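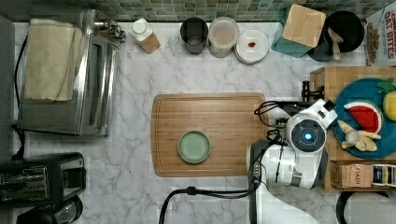
# Skarcombe Eats: a data card for the town's places to eat

Reading time: 2 min

Search this site Search Clear

Skarcombe Eats is a plain-text list of 378 places in and near Skarcombe where a person can sit down, or at least lean, and be given food for money. It covers cafes, noodle counters, pie shops, chip vans with a regular pitch, and the bowling alley, which sells soup.

It began as Kenna Tennant's private list of where not to take her parents. Bianca Bălan added the Tomport side of the river and most of the spelling.

## What's in a row

- `name`: as painted over the door. If the door and the menu disagree, the door wins.
- `was`: what locals still call it. Anel Grill has been Anel Grill for ages and is still "the old shoe shop" to anyone giving directions.
- `street`: no house numbers, as half the street doesn't use them.
- `kind`: one word. "Fusion" is not accepted.
- `soup`: yes, no, or winter.
- `cash_only`: yes or no. "Machine is broken" counts as yes after the second visit.
- `status`: open, moved, closed, or "back in August".
- `note`: up to 300 characters. Bianca trims the long ones and she does not ask first.

## How it was collected

On foot, mostly at lunch. One of us ate something at every place marked open, even if it was only toast. Opening hours were copied from the door and are left out of the file, having proved to be more of a mood than a schedule. Prices are left out too. We tried them for one season and had to correct the whole column twice.

There are no star ratings. Kenna gives everything a four and Bianca has given one four in her life, to a lentil pie.

## Known problems

- Roman Cafe and Roman's are two businesses, on the same block, run by cousins. Please stop sending us a merge request.
- The Tomport ferry snack bar is listed under Tomport. It spends half its day in Skarcombe.
- Anything past the gasworks is thin. It's uphill.
- `kind` says "noodles" for three places that have since gone over to waffles. We are in mourning and will fix it.
- Closed places stay in the file. People write in about the dumpling window behind the bus station more than about anywhere you can still eat.

## Fixes and additions

Open an issue with the name, the street and what you ate. "Great vibes" is not something you ate. Owners may correct facts about their own place but may not edit the `note`, however much they feel it was an off night.

The file is updated when there's enough to bother with. Last time that meant two moves, one closure and a new bakery that sells out by 10 a.m., so we have yet to confirm the bread.

## Use

Copy it, print it, put it in an app. Credit "Skarcombe Eats". If you turn it into a top ten, leave our names off.

Join 3,000 readers who get our newsletter. Enter your email Subscribe

We use cookies to remember your search settings. Accept Decline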